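Wheel bearing tips for the home garage

Clean the old grease out completely before you pack in the new. Two brands of grease in one hub get along about as well as two cooks in one kitchen.

Buy the seal when you buy the bearing. You will bend the old one – everyone does – and the parts counter closes at noon.

Tap the race in evenly with a brass drift. When the sound goes from a ring to a dull thud, it is seated, so put the hammer down.

Spin the hub while you snug the nut, or the rollers won't settle.

Torque the lug nuts to 74 foot-pounds on my old Drallik wagon; yours will have its own opinion, printed in the manual. Check them again after 90 miles.

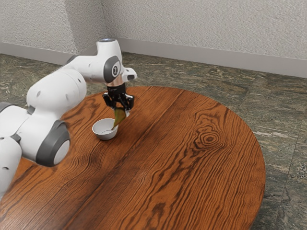
Rags full of solvent go in a metal can with a lid, outside, before supper.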